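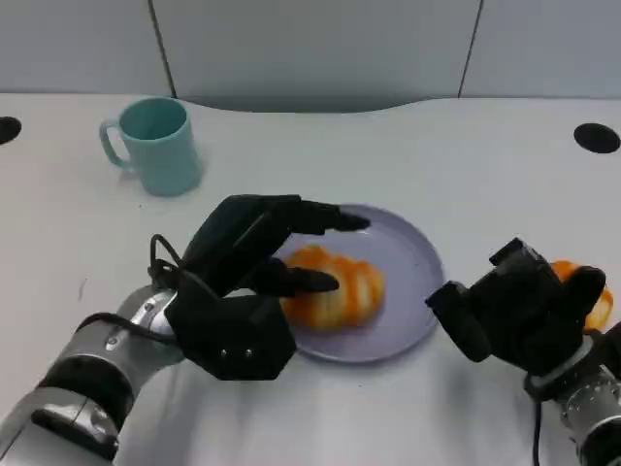
*Puesto de fruta: la naranja en gajos sobre el plato, una mano encima y la otra con un trozo ya agarrado.*

# zurgate-office

Datos del puesto de fruta de la cocina de Brunero, planta de Stastby. Última revisión: 18/08/2021.

## Qué contiene

Grabaciones de dos brazos con manos negras articuladas que manipulan naranjas peladas. Son 460 episodios en 3 carpetas:

- `plato/`: coger gajos del plato.
- `separar/`: dividir la naranja. La carpeta con más episodios fallidos y la única que alguien mira por gusto.
- `recoger/`: pieles, restos y lo que el manual de Bouchard llama «residuo cítrico».

Cada episodio trae vídeo, posiciones articulares y un campo `nota` de texto libre. El campo `nota` se pensó para incidencias técnicas. Se ha usado sobre todo para opinar.

## De dónde sale

En la cocina trabajan 2 personas por turno. Antes preparaban la fruta a mano entre el café y el servicio de comidas; ahora preparan la fruta a mano y además vigilan a los brazos mientras aprenden a hacerlo. La dirección lo denomina «liberar tiempo». El tiempo, de momento, no ha aparecido en el cuadrante.

Lo que sí ha cambiado:

- El turno de mañana incluye una tarea nueva, «reposición de escena»: poner otra naranja.
- Quien supervisa puede parar el sistema sin pedir permiso. Costó dos reuniones que figurara por escrito.
- La hoja de tareas llama «operador» a quien antes llamaba «ayudante». El sueldo sigue respondiendo al nombre anterior.
- Se merienda mucha más naranja, aunque la que han tocado las manos va al cubo orgánico.

## Formato

```
episodio/
 video.mp4
 estado.csv
 meta.json
```

En `meta.json`, `exito` vale 1 si el gajo acaba donde debía y entero. «Bastante entero» vale 0. Hubo debate.

## Limitaciones

- Solo naranjas. Las mandarinas están prometidas para diciembre.
- Mesa blanca y luz uniforme en todas las tomas. No hemos probado en la barra, donde hay gente, prisa y migas.
- Hasta 3 segundos de desfase entre vídeo y estado en los episodios antiguos de `recoger/`.
- Las etiquetas las puso el personal de cocina al final del turno. Se nota en las notas.

## Uso

Investigación y pruebas internas. Estos datos no sirven para calcular cuántas personas sobran en una cocina; nos lo han preguntado y la respuesta está en el campo `nota` de varios episodios, con distintos grados de cortesía.

Las correcciones de etiquetas se envían como incidencia en el repositorio, indicando carpeta y episodio.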